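How to fix a squeaky floorboard from above

Most squeaks come from one board rubbing against its neighbour, or from a board that has lifted slightly off the joist and moves up and down on its nail. Both can be dealt with from the top, without lifting the floor. You will need an hour or two and a helper if you can find one.

What you need

Drill and a 2 mm pilot bit
Countersink bit
Screws, 50 mm for boards up to 22 mm thick
Talcum powder or powdered graphite
Soft brush and an old cloth
Pipe and cable detector
Wood filler close to the colour of the boards
Masking tape and a pencil

1. Find the squeak

Clear the rug and any light furniture. Walk slowly across the floor in your socks, heel first, and get your helper to kneel and listen. Sound travels along boards, so the noise is often a foot or so away from where you think it is. Put a small piece of masking tape on every spot that moves or creaks. Do the whole room before you start fixing anything.

2. Try powder first

Brush the dust out of the joints beside each taped spot. Sprinkle talc along the joint, work it in with the brush and walk up and down on the board for a minute. Wipe off what is left with a dry cloth. Talc shows up white on dark stain, so use graphite there, but keep it well away from pale boards because it marks them badly.
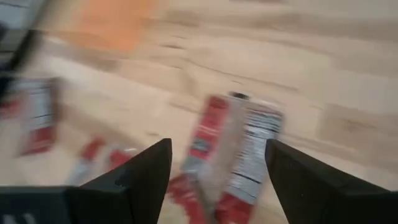 Pale wooden floorboards with darker grain.

If the squeak has gone, leave it alone. The powder may need doing again next winter when the heating has been on and the boards have shrunk.

3. Find the joist

On older floors the line of nail heads shows where each joist runs. On newer floors the nails may be hidden in the tongue, so tap across the board and listen for the dull, solid note. Pencil the line on your tape and not on the wood.

4. Check for pipes and cables

Run the detector over every place you mean to drill. Pipes are often notched into the top of the joist, directly under the board. If you get a reading, move along. If you are not sure, stop and lift a board to look. Underfloor heating rules this method out altogether.

5. Screw the board down

Drill a pilot hole through the board and just into the joist, then countersink it. Stand on the board while you drive the screw so that it is held flat. Stop as soon as the head sits a little below the surface – a screw driven too hard can split an old board. Keep at least 20 mm in from the edge.

6. Fill and finish

Press filler into the hole and leave it slightly proud. Once it is hard, sand with the grain and touch in with whatever finish is on the floor.

If it still squeaks

The joist itself may be loose or notched too deeply. That is a job from below or with the boards up, and worth getting a joiner to look at.

Aisling Moynihan
Updated 12/11/2018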